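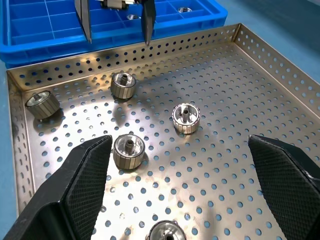 FOR IMMEDIATE RELEASE

Kevin Bedoya's "Rerance" Collects the Campaign Songs of People Who Lost

BRALTUNDEN, Jan 27, 2021 – Arango Records announces the release of "Rerance," a new album by songwriter Kevin Bedoya made up entirely of campaign songs for candidates who were not elected. The download is available now. The LP follows in June, assuming the pressing plant feels the way about June that we do.

The record runs 40 minutes and covers school board, county commission, two separate races for the same seat on the water district, and one extremely hard-fought contest for register of deeds. There are no presidents on it. Bedoya says presidents have enough songs.

"Every few years somebody writes a number about how the folks in the White House are all crooks," said Bedoya. "Good for them, and I've bought a few of those records. Meanwhile the man who decides whether my road gets plowed ran unopposed, and I couldn't have told you his first name."

Bedoya began writing for local candidates in 2000, when a neighbor running for town clerk asked whether he knew any tunes that rhymed with "zoning." He knew one. She lost by a margin the town newspaper described as "clear," but the song was played at two pancake breakfasts and word got out that there was a fellow with a guitar who would do it for gas money. He has since written 165 campaign songs for candidates of both major parties, several minor ones, and a gentleman who founded his own party and then failed to win its nomination.

A handful of those candidates won. Their songs are not included. "They got the office," Bedoya said. "They can't have the album too."

The title comes from a yard sign. A printer in Braltunden was supposed to produce a stack of signs reading "Perseverance" for a sheriff's candidate and, after what was called a file problem, delivered them with the front half of the word replaced by a single letter R. The candidate put them up anyway. He finished third. Bedoya wrote the title track that week and has never changed a line of it, although the sheriff's candidate has suggested several.

"Rerance" was recorded with the four-piece band Duvetex, who have backed Bedoya at county fairs, union halls and one debate where the sound system was theirs and so, for a while, was the debate. Krešimir Kolev produced the sessions and played accordion, pump organ and, on "Vote Twice (For Two Different Things)," a snare drum he describes as being in the key of cardboard.
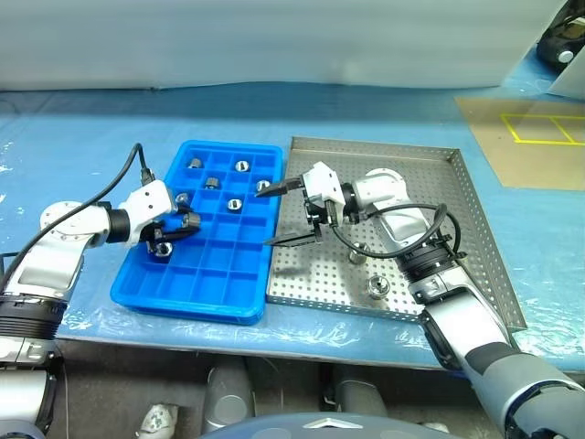 Small metal parts in a divided blue tray on a light blue work table.

Kolev, who grew up on his grandfather's brass band records, said he took the job after hearing a cassette of Bedoya's "Your Assessor Should Be Good at Math."

"It's a love song," Kolev said. "Kevin will tell you it's about property taxes. I mixed it as a love song and he hasn't noticed."

Both major parties come in for a fair share of abuse on the record. "Ballad of the Incumbent" follows a councilman through five terms in which he changes parties, mustaches and his opinion of the bypass. "Lawn Chair Landslide" concerns a candidate who announced victory from his driveway before the polls had closed and had to fold everything up again in front of his whole street. The voters don't get off either. "I Meant to Look You Up" is sung by a man standing in the booth with a pencil, staring at names for soil and water supervisor, and picking the one who sounds most like someone he went to high school with. Bedoya admits that one is not fiction.

The closing song, "Precinct Nine, Rain," is the only slow one. It was written for a retired bus driver who ran for the library board, knocked on every door in her precinct, and lost to somebody who hadn't. Her permission was obtained. She asked only that the second verse be corrected, as her dog was a beagle.

What's on the record

Side One
Rerance
Zoning, Zoning, Gone
Your Assessor Should Be Good at Math
Ballad of the Incumbent
Paid For by the Friends Of
Lawn Chair Landslide

Side Two
Vote Twice (For Two Different Things)
Water District Rematch
I Meant to Look You Up
Register of Deeds Stomp
Precinct Nine, Rain

A live date will be announced when live dates are a thing people do again. Until then Bedoya is taking requests by mail. Anyone currently running for local office may send in a name, the office sought and one true fact about the job, and he will consider writing a song. Candidates should be aware of his record. Applications that say only that the other side is worse will be returned with the stamp steamed off.

The LP comes with a lyric booklet and a blank page headed "People Who Represent Me," with lines for offices from the governor down to the cemetery board. Bedoya filled in his own copy at the kitchen table and got as far as the state senate before he had to go find his glasses and a telephone. The label tried it in the office and would prefer not to share the results.

"I'm not telling anybody how to vote," said Bedoya. "I've told people how to vote in a lot of songs and they went and did the opposite. I'd just like them to read the back of the ballot before they're standing there holding it."

Price and availability

"Rerance" is available as a download from Arango Records. The LP may be reserved now for $20, lyric booklet included, and will ship in June. Any former candidate for county office or below who did not win may have the download free by sending in a campaign button, flyer or yard sign. Please do not send the metal stakes. We have had to ask this before.

About Arango Records

Arango Records puts out country, folk and polka records from a former shoe repair shop in Braltunden. Its catalog includes the fiddle anthology "Mostly in Tune" and a Christmas album that is still available in quantity.

Review copies, interviews and lyric sheets may be requested from the label's press desk. Mr. Bedoya is available most mornings. Mr. Kolev is available after lunch and would like it known that he is happy to discuss the accordion.

###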